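Zwischenbericht Umbau Villa, Stand Oktober
an: Förderstelle Skornwood

Kurz vorab, ausführliche Fassung mit Belegen folgt nächsten Monat. Bitte die Kürze entschuldigen, wir stecken mitten im Möbelteil.

Geld
Bewilligt für Möbel und Textil: 1.801 Euro. Davon raus bisher 842 Euro, fast alles Polster und Bezugsstoff. Transport lief über Gesport, Rechnung noch offen, kommt in die nächste Abrechnung. Umwidmung von Mitteln nicht beantragt, bleibt auch so.

Erledigt
- Boden im unteren Raum abgeschliffen und geölt
- alte Sitzecke raus, Sperrmüll abgeholt
- großes Polsterelement von Trerel geliefert, steht
- Trennwand zum Flur versetzt, Tür schließt wieder richtig

Offen
- Vorhänge (Stoff da, Näherei hat Rückstau)
- zweite Leuchte
- Regal für Spiele und Decken, Angebot liegt bei etwa 400 Euro, wir suchen noch was günstigeres
- Haken im Eingang

Zum Polster, weil beim letzten Termin gefragt wurde: haben uns für Grau entschieden, fein gewebt, obwohl die Gruppe erst Grün wollte. Grau war lieferbar, Grün 48 Tage Wartezeit. Kanten oben abgerundet, war Bedingung wegen der Kleinen. Wird sehr gut angenommen, teils als Sitz, teils als Ablage, da müssen wir noch eine Regelung finden. Bezug soll laut Händler abnehmbar sein, selbst noch nicht probiert.

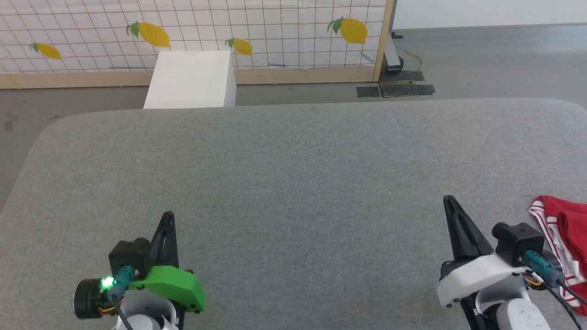
Der weiße Kubus bleibt vorerst auf dem Boden stehen, war ursprünglich fürs Foyer eingeplant. Die Platte mit dem Linienraster und den Zitronen behalten wir auch, kam bei den Familien gut an und hat nichts gekostet. Rotes Tuch mit den weißen Streifen am Rand gehört zur Textilkiste, die wird noch sortiert, sobald das Regal da ist. Inventarliste ziehe ich dann nach.

Verzögerung insgesamt gut zwei Wochen. Grund: Vorhänge und das Öl, das länger trocknen musste als angegben. Eröffnung halten wir trotzdem, nur evtl. ohne Vorhänge.

Brauchen von Ihnen: kurze Rückmeldung, ob das Regal noch aus dem Möbeltopf gehen darf oder unter Ausstatung sonstiges läuft. Mail reicht.

Projektleitung Villa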